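Renting a Desk or Office at Conel House – Frequently Asked Questions

We get most of these by email, so we have put the answers in one place. If yours is missing, write to the front office and Tatiana Trnka will get back to you, usually the same day.

GENERAL

Who can rent here?

Anyone who works quietly most of the time. Current tenants include two translators, a bookkeeping firm, a map publisher and Femomo, who design patterns for children's clothing. You do not need to be a registered company. We do ask for a photo ID and a working phone number before the first day.

What is the difference between a flex desk, a fixed desk and an office?

A flex desk is any free desk in the open room. You clear it when you leave. A fixed desk is yours for the month and comes with a drawer that locks. An office is a room with a door, rented for at least three months and let without furniture unless you ask for it.

How many people work in the building?

There are 34 fixed desks and 25 flex desks, plus the offices. Tuesday is the busiest day. If you want a desk near a window that day, come before 9 a.m.

Can I see the place before I sign?

Yes. Visits take half an hour and can be booked for any weekday morning. You can also buy a day pass first and take its price off your first month if you stay.

OFFICES

What is the floor covering?

Dark gray carpet tile. Chairs with hard plastic wheels are fine on it. Please do not tape cables to the carpet, as the glue stays behind. We have rubber cable covers you can borrow.

Can I paint or put up shelves?

Paint, no. Shelves, yes, if you ask first and we do the drilling. We charge for the time and leave the holes filled when you move out. Nothing may be screwed or stuck to the doors, and that includes coat hooks and name plates. A name plate holder goes on the wall beside each office and we print the insert for you.

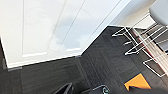 How soundproof are the offices?

Normal talk does not carry much. A raised voice or a speakerphone does. If you are on calls all day, ask for one of the end offices, which have a neighbor on one side only. There is sometimes a wait for those.

Is heating included?

Heating, electricity and water are included for desks. For offices they are included up to normal use. If you plan to run a server, a kiln or anything else that draws a lot of power, tell us beforehand and we will agree on a monthly amount. Heating goes on in October.

ACCESS AND KEYS

What are the opening hours?

The front door is open from 8 a.m. to 6 p.m. on weekdays. Fixed desk and office tenants get a key card that works at any hour. Flex desk users can add evening access for a small fee.

What if I lose my card?

Call the number on the front door. We cancel the card and make a new one. The first replacement is free and later ones cost $25.

Can I get mail here?

Yes, letters and small parcels. Anything that needs two people to lift has to be arranged ahead of time. We keep parcels for ten days and then return them to the sender.

KITCHEN

Is the kitchen for everyone?

Yes, day pass holders too. Use the refrigerator, the kettle and the rest as you would at home, and wash up what you use. Tea is free. The coffee beans come from Charvát and are paid for out of the rent.

How does the refrigerator work with so many people?

Put your name and the day on your food. Unmarked food is thrown out on Friday afternoon, container and all. Please do not store more than one bag per person – the shelves fill up fast in summer.

Can I host a lunch or a small event?

You can book the kitchen after 4 p.m. During the day it has to stay open to all. The booking costs $87 and covers cleaning the next morning. You bring your own food and drink, and the music goes off at ten.

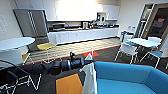 Norbert Sýkora wrote to us that the 4 p.m. rule makes no sense for people who work with clients overseas and are done by two. He asked for one lunch slot a month.

We are trying that out. One weekday lunch a month can now be booked, first come, first served, at the same price. A notice goes up a week ahead so that others can plan around it.

MONEY AND LEAVING

How much is the deposit?

One month's rent for a fixed desk. For an office it is $600 or one month's rent, whichever is higher. Day passes and flex desks have no deposit.

How do I give notice?

By email, before the first of the month, to leave at the end of that month. Offices need two months. Take your things with you, hand in the card and sign the checkout sheet. The deposit is paid back by bank transfer within two weeks.

Can I pass my desk on to someone else?

Ask us first. We have agreed to it more than once, but the new person signs their own contract and pays their own deposit.

Is there parking?

Six spaces behind the building, all rented at present. The Vollberg garage across the street sells monthly passes at its front desk.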